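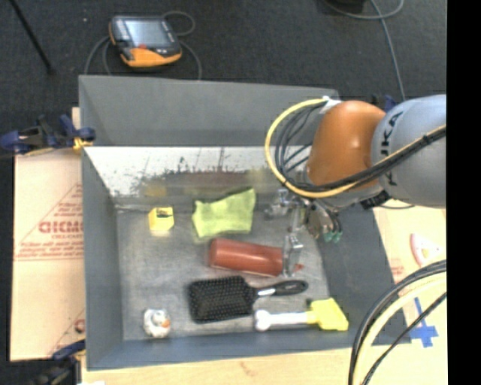

## 4. Sorting a mixed bin

Use this section for small household items returned loose to the Kenham store. Allow one grey bin per batch.

1. Stand the bin on a flat surface and check that it does not rock.
2. Take out cloths first and shake them over the bin – small things get caught in the folds.
3. Tighten the cap of every bottle and stand it upright in the Cillutik rack.
4. Put hairbrushes in tray A and all other brushes in tray B.
5. Open boxes, check the contents against the label and close them again.
6. Place toys and figures in tray C.
7. Write the batch number on the card, for example 277, and leave it in the bin.

**Note:** Items with no label go on shelf 57. Lorcan Keane clears it every January.

**Caution:** Do not put a leaking bottle back in the bin. Wrap it and set it aside – see section 6.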